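Notes for the Lendeck evening, 2025-03-16
Virgilio Pangilinan
Talk: Can it do the dishes yet?

Start without the hello slide. Ask for hands: who has a robot vacuum? Keep your hand up if you pick up the socks before you run it. Wait for the laugh, then say that's the talk, more or less.

My position, up front so people can argue with me. No machine I've seen does a household chore. Several do one piece of a chore, with a person setting up the piece before and cleaning up after. A dishwasher is the best of them and it still can't load itself.

Slide 2. The Ugwu shop floor
I spent January there with Reynaldo Mangubat. Arm picks brackets out of a tray and puts them on a belt. Does it all day, very well. The tray has a slot for each bracket and the tray is filled by hand. Ask the room who is doing the picking. (Pause here. Last time I ran straight over it.)
Mention the 85 percent. That was Reynaldo's figure for full trays finished with no one stepping in. People will say 85 is good. On a shift with one operator for 6 cells it meant she walked a lot.

Slide 3. Demo videos
Play the Cumel clip, the towel one. Play it once at the speed they posted it, then again with the 8x label pointed out. Don't be mean about it, they did put the label on. Then the three questions I want people to take home:
How many tries before this one?
Who put the things where they are?
What happens when it drops one?
I sent these to Priltivell before their launch and got a brochure.

Slide 4. What would change my mind
Be fair in this part. Hands are getting better. Teaching by having a person hold the gripper and do the job themselves seems sensible to me, more so than writing rules for every fork. But a lot of good examples is still a lot of a person doing the chore. I want to see it done in a kitchen the machine hasn't met, with a patterned cloth on the table and other people's stuff in the way, and I want to see it on a Tuesday with no engineer in the house.
Somebody will bring up cars. Short answer: roads have lines painted on them. My counter doesn't.

Slide 5. Spoons
If we're short on time, drop slide 3 and keep this one. Picking up a spoon is several jobs. It's thin, it's shiny, it lies flat, and it turns in the grip if you take it in the wrong place. After that you have to know where it goes, and whether it's clean. Holding it upright is the part that gets shown. Ask them to think about the last one when they see the next slide, then leave it up for questions and stop talking. 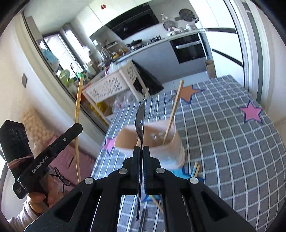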